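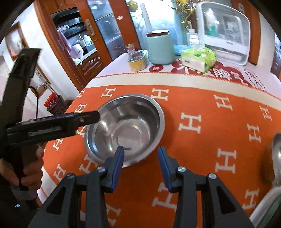
양손으로 쓰다 보면 한쪽 패드만 먼저 미끄러지기 시작한다, 패드를 한 쌍씩 따로 바꿔도 되느냐는 문의가 Hatus 사용자 게시판에 먼저 올라왔다. 같은 그리퍼의 좌우 턱에 붙은 패드 두 개는 반드시 함께 교체한다. 반대쪽 손의 그리퍼까지 맞출 필요는 없다.

Ridon 핸드헬드 그리퍼 유지보수 안내
제품군: Ridon 수동 조작형 2지 그리퍼
공급: Rodero
최종 수정: 2023년 9월 21일

제품 개요
Ridon은 손잡이를 쥐고 조작하는 2지 평행 개폐식 그리퍼이다. 단독으로 사용하거나 양손에 하나씩 들고 사용한다. 턱은 검은색이며 끝단에 교체형 고무 패드를 끼운다. 패드는 소모품, 턱과 링크는 반영구 부품으로 분류한다. 식기, 용기류와 같이 표면이 매끄럽고 테두리가 말린 대상물을 다룰 때는 패드 상태가 파지력에 직접 영향을 준다.

소모품 및 주문 번호
고무 패드 세트(청색, 2개입): 품번 1286
턱 고정 나사 세트: 품번 800
패드 세트 하나는 그리퍼 한 대 분량이다. 양손 구성은 두 세트를 주문한다. 청색 패드와 구형 Qian 패드는 뒷면 홈의 깊이가 다르므로 한 그리퍼에 섞어 끼우지 않는다.

패드 교체 절차
턱을 완전히 벌린 상태에서 작업한다. 기존 패드를 턱 안쪽에서 바깥쪽으로 밀어 분리한다. 공구로 긁어내지 않는다. 홈에 남은 고무 찌꺼기는 마른 천으로 닦고, 기름기가 있으면 이소프로필 알코올을 천에 묻혀 제거한 뒤 완전히 말린다. 새 패드는 평평한 면이 서로 마주 보게 끼우고 끝까지 눌러 넣는다. 손잡이를 천천히 쥐어 두 패드가 전체 면에서 동시에 닿는지 확인한다. 위쪽만 먼저 닿으면 패드가 덜 들어간 것이고, 앞뒤로 어긋나면 턱 정렬을 점검한다.

턱 정렬 점검
1. 턱을 닫고 정면과 측면에서 패드 끝 높이를 비교한다.
2. 단차가 보이면 해당 턱의 고정 나사를 반 바퀴만 푼다. 나사를 모두 빼면 내부 와셔가 빠질 수 있다.
3. 턱을 닫은 상태로 유지하면서 나사를 번갈아 조금씩 조인다.
4. 10회 개폐 후 단차를 다시 확인한다.
정렬 후에도 단차가 남으면 링크 마모로 판단하고 Rodero 서비스 창구에 접수한다. 링크는 사용자 교체 대상이 아니다.

파지 점검
정렬이 끝나면 실제 작업과 같은 대상물로 확인한다. 스테인리스 볼은 테두리를 잡았을 때의 미끄러짐을 보기에 적당하다. 빈 볼의 테두리를 한쪽 그리퍼로 잡아 조금 들어 올리고 기울어짐이 계속 진행되는지 본다. 양손 구성은 좌우를 따로 점검한 다음 함께 점검한다. 식탁보나 매트 위에서 작업할 때는 천이 패드와 대상물 사이에 말려 들어가지 않게 한다. 천이 물린 상태로 당기면 패드 모서리가 먼저 찢어진다.

청소 및 보관
작업 종료 후 패드 표면의 물기와 음식물을 닦는다. 본체를 물에 담그거나 식기세척기에 넣지 않는다. 염소계 세제와 연마제는 사용하지 않는다. 턱을 닫은 채 장기간 보관하면 패드에 눌림 자국이 남으므로 조금 벌려서 보관한다. 직사광선이 드는 창가는 피한다.

증상별 조치
닫힘이 뻑뻑함: 턱 사이 이물 제거 후 링크 외부를 솔로 청소. 윤활유 도포 금지.
손을 놓아도 벌어지지 않음: 복귀 스프링 이탈. 사용 중지 후 접수.
패드가 자주 빠짐: 홈 오염 또는 구형 패드 혼용 여부 확인.
개폐 시 딸깍 소리: 고정 나사 풀림 점검. 재조임 후에도 계속되면 접수.
좌우 그리퍼의 쥐는 힘이 다르게 느껴짐: 두 대의 패드 교체 시기와 스프링 상태를 비교.

수리 접수
접수 시 그리퍼 본체와 현재 장착된 패드를 함께 보낸다. 패드를 빼고 보내면 정렬 측정을 새 패드 기준으로 하게 되어 사용 환경의 증상이 재현되지 않을 수 있다. 양손 구성에서 한쪽만 이상이 있으면 해당 그리퍼만 보내면 된다. 손잡이 안쪽에 좌우 표시를 붙여 사용 중인 경우 표시를 떼지 않는다. 12월 접수분은 연말 재고 조사로 반송이 늦어질 수 있다.

관련 항목
Ridon 패드 세트 1286
Ridon 고정 나사 세트 800
Hatus 사용자 게시판: 패드 및 턱 정렬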